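6 min read

3.2 Collecting demonstrations by hand

All demonstrations for the table-clearing tasks were recorded with hand-held grippers. The operator carries one gripper in each hand and does the task the way the robot is meant to do it, using only the two fingers of each tool. A camera mounted on each gripper records what that gripper would see if it were fitted to an arm. No robot is present during recording, so a session can be held in any home where the operator has space to stand at a table.

We chose this method after a trial with remote control. In the trial, operators drove the two-arm Gekitz station from a pair of leader arms. The motions were clean and needed little processing, but the station could not easily be moved, and every demonstration had the same walls and the same light behind it. A policy trained on those recordings did well at the station and poorly in the Rondonuwu test apartment. We kept the remote-control data for the comparison in Section 5 and did not use it for the main results.

The hand-held set contains 3,000 demonstrations. Of these, 1,000 cover standing items such as cups, and the rest cover items lying on their sides, handovers between the two grippers, and short sequences that combine them. Operators were told to start with both grippers open, to approach the item at an even speed, and to stop for a moment before closing. The stop marks the start of the grasp in the recording. We found it more reliable than the finger width alone, which also changes when an operator adjusts their hold on the handle.

Operators were free to decide which hand to use first. Early on we asked them to always begin with the right, but this led to awkward reaches across the body, and the robot copied them. After the rule was dropped, the reaches became shorter and fewer items were knocked over.

The surroundings were left as they were found. Furniture, bags, cords and kitchen items stayed in place, and the table kept whatever cloth was on it. Figure 4 shows a pink cup between the open fingers of one gripper, with two cylindrical items lying on their sides behind it and the second gripper at the right. Cloth-covered tables need some care in training. A patterned cloth gives the tracker plenty of points to follow, but it can also shift when an item is dragged, and the estimated gripper path then shifts with it. We asked operators to lift items clear of the cloth and rejected any recording in which the path jumped.

Sulastri Nair reviewed the recordings using the Plaltico viewer, and 635 were rejected and recorded again. Most rejections came from lost tracking, and a smaller share from grasps in which the item slipped and was picked up a second time. We did not reject demonstrations for being slow. Playback speed was made uniform at the processing stage, described in Section 3.3.

New operators practiced on 8 items before their first session. The practice recordings are not part of the Tulow set.

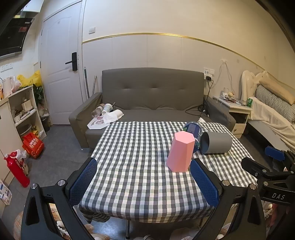

Figure 4. Two-gripper demonstration on a cloth-covered table in a furnished home.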